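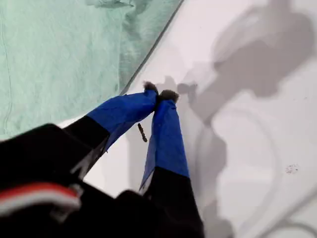 How many demonstrations of one task does each site need to record before the set can be used for training?

Each site should plan for 300, with the expectation that a share of them will be set aside at review.

Dear all,

The question was put to the list by Reto Stöckli, whose message is quoted below. The answer applies to all towel tasks recorded at Talteck and Skimesgate until the end of June.

The 300 recordings should be spread over several operators and more than one time of day. Lighting should be allowed to vary. The colour of the cloth should be noted in the log for every session, together with the operator's initials.

Failed attempts are to be kept and labelled as failed. Please do not delete them at the site. Emiko Hosoda will decide at review which of them go into the training set.

If the finger tape or the pads are replaced, begin a new session and write the change in the log. Sessions that mix old and new pads will be returned to the site.

Regards,
Konrad Auer
Data Collection, Talteck

On Tuesday, June 18, 2024, Reto Stöckli wrote:

> Dear colleagues,
>
> Skimesgate has now recorded 272 towel demonstrations, of which 211 passed our own check. The earlier guidance mentioned 2000 for the full programme but gave no number for a single task. Could this be clarified before we book further operator time?
>
> Kind regards,
> Reto Stöckli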